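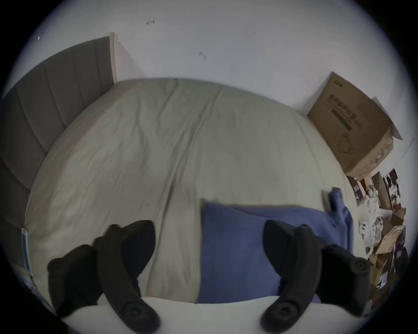

Bedding Tasks: Acceptance Criteria for Hand-Held Gripper Demonstrations
Corar Community Forum > Data Collection > Household Tasks
7 replies

fairclough_ops
Members are invited to comment on the draft criteria for the bedding set before it is fixed in December. The set covers work with a blue cloth item on or beside a pale duvet, recorded with the hand-held gripper in furnished bedrooms. The target for the first release is 2000 accepted demonstrations.

The draft reads as follows.
1. Each demonstration begins with the fingers open and the cloth in view.
2. The operator approaches the cloth without touching the headboard or the wall.
3. The grasp is held for at least 4 seconds before the cloth is moved.
4. The room is left in its ordinary state. Boxes, packaging and other household items are not to be cleared away.

Comments on items 3 and 4 would be especially welcome.

vekis_labeling
Our team supports item 1 without change. An open start gives the labelers a definite point from which to mark the approach.

We cannot support item 4 as written. Background clutter slows the review of cloth edges, particularly where brown packaging sits directly behind the fabric. We request that the area next to the bed be cleared in no less than half of the sessions.

udance_field
We respectfully disagree with the previous reply. The policy is intended for occupied homes, and occupied homes contain cardboard. In our earlier towel set, the operators tidied every room before recording. The resulting model performed well in those rooms and poorly in all others. We then had to repeat 40 sessions at our own expense.

A view from the grasp stage is attached for reference. The box and the pile are both behind the cloth, and the fingers can still be told apart from the fabric.
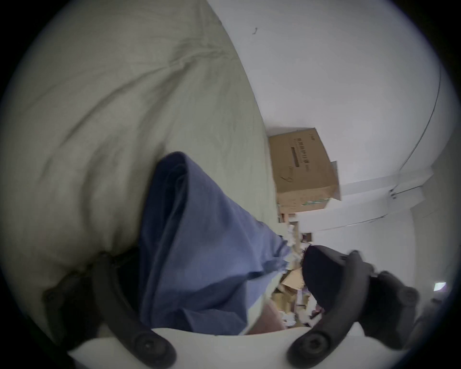 Grasp stage: blue cloth between the fingers, cardboard box against the wall.

vekis_labeling
Thank you for the attachment. We accept that the finger outlines are clear. Our concern is the lower edge of the cloth, where the folds, the pile and the right finger come close together. Two labelers given that view may well draw the boundary in different places. If the clutter is to stay, the guide should say which edge is to be marked when part of the cloth is hidden.

corar_review
Speaking for the review group: the labeling guide can be amended. We propose the wording "mark the visible edge only; do not estimate the hidden part." This would apply to the cloth and to the duvet alike.

On item 3, we consider 4 seconds too long. Operators do not hold a cloth still for that length of time in normal use, and the model will learn the pause along with the grasp. One second would be sufficient.

udance_field
We agree on the visible edge rule. On item 3 we would go further and remove the hold entirely. A grasp that slips is a valid example -- provided that it is labeled as a slip and kept apart from the accepted set.

fairclough_ops
The hold was included at the request of the training group, which needs a steady stretch in order to align finger width with the camera view. It cannot be removed entirely. A hold of one second has been put to them and they have raised no objection.

Item 4 will stand, with the visible edge rule added to the guide. Slips will be stored under a separate tag and will not count toward the target.

vekis_labeling
We accept the outcome on item 4 and ask that our objection be recorded. We would also ask that operators state the fabric color in the session notes. "Blue" and "denim" have both been entered for the same kind of cloth, and the search tool treats them as different items.

fairclough_ops
The objection is recorded. The color field will become a fixed list in the next version of the form. Until then, please enter "blue". The revised draft will be posted in this section, and comments on items 1 and 2 may still be added here.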